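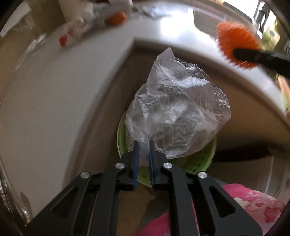 **Plukari, October**

Spent the afternoon at the Wemurance open day. They let visitors handle the equipment this year, so this is a thread about that.

---

Wemurance works on household robots. The part I came for was the hand-held gripper: two jaws, blue rubber pads on the inside, black arms held with plain silver screws. You carry it around a home and do chores with it, and the recordings are used to train the robot arm.

---

The job at this point is a crumpled clear plastic bag on top of a green container, down in the gap between a white appliance and a white cabinet. Pads close together, tips right at the lower edge of the bag.

---

Clear plastic is a hard thing to give a robot. It shines along every crease and the color behind it comes through. The engineer giving the talk said bags were the item they got asked about most, and also the one they had the least to show for so far.

---

The gap makes it harder. You have to come in from above and keep the arms off both sides. With your own hand you would never think about it. With the gripper you think about your wrist the whole time.

---

I got 5 minutes with one after the talk. Things I noticed:

- It is lighter than I expected
- The grip is fine for an adult hand, a bit wide for a small one
- You can't feel how hard you are squeezing
- Turning it sideways is awkward until you move your elbow

---

My first try was on a folded dish towel. Got it on the second go. Then a plastic bag, which slid out of the pads 3 times before I gave it a better pinch closer to the bottom.

---

The staff tip was to go slow on the last inch and close the jaws only when you have stopped moving. Most visitors (me included) were doing both at once.

---

Next was the arm demo, in the other room. The arm is called Grulimau. It picked up a sponge, a cup and a sock and put each one in a bin. The sock took two tries. It ran at a slow speed – they said so up front and did not play any sped-up video.

---

Someone asked to see it do a plastic bag. They ran it. It got hold of the bag, lifted it a little and dropped it. They ran it again and it missed. The engineer said that matched their own tests and moved on to the next question.

---

I liked that. I was at the Kravets show in the spring and all we saw there was a screen.

---

On numbers: they told us they want 300 recordings of a chore before they try it on the arm, and more for anything see-through. Homes with clutter on the counter count for more than tidy ones. That was good news for most of the people in the room.

---

Questions I asked and the answers I got:

Do the pads wear out? Yes, they peel off and get replaced.

Can it go in a sink? Not this version.

Is there a price for the arm? No price yet.

---

Practical stuff if you want to go to the next one. Entry is free but you need to book a slot for the hands-on part. Those were gone by 2. Parking is behind the building and the sign for it is small. The coffee is from a machine and you need coins.

---

They are putting the talk slides on the Wemurance site later this month. I will add the link to this thread when they are up.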